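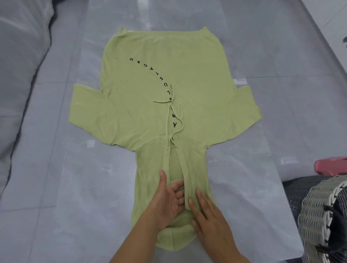
Mar 9, 2018. Folding bench, fit of the new shelf boxes. The Lumness fold sheet says any top can go into the same rectangle if you follow the same steps, and I still don't buy it. Stuff with hanging bits is where it goes wrong. The light green tee with the ties is a good case: lay it out flat and the strings end up across the lettering, right in the middle, and the sheet has nothing to say about strings. Tuck them in and I'd expect a lump. Leave them out and they catch on the next thing in the stack. I wrote the same complaint in January and the sheet was not changed.

Box is 320 mm deep. The sheet wants a 9-step fold to fill it. Steps 4 and 5 look like the same step to me, written twice. Will try dropping one before anybody prints more copies.

Cheetham boards: still in the drawer. They're fine for plain shirts, but a board sets the width and does nothing for a thick neckline. I'd take two hands and a smooth table over a board for knits. Others here disagree, fine, show me a stack that stays square.

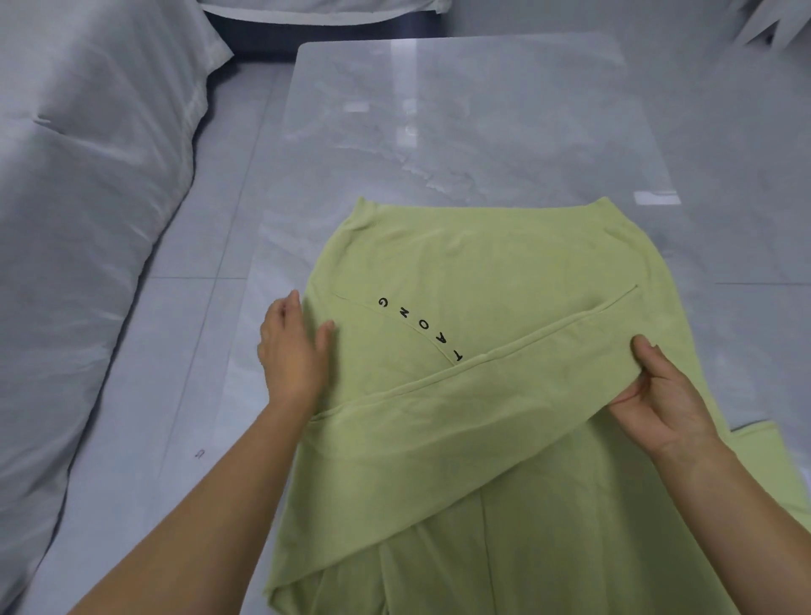
Should a long sleeve go straight across or on a slant? On a slant for a first pass, then turn the end back down so it stays inside the body. Straight across puts too much cloth at the shoulder.

That's my view today, anyway. The sheet says straight across and gives no reason. Whoever wrote it may have had thin cotton in mind, and a knit sweatshirt is another matter.

Also not sold on the Clilov rule that print must face up on the shelf. Curved lettering gets broken up by the fold whichever way you go, so all you read is a piece of a word. A tag on the box would do more.

To do: same fold on 2 knits, one with the step dropped. Leave both overnight under the Trorkov tray, which weighs over 2 kg, and check the edges. Strings: try one loose knot inside the neck. Don't expect much from it.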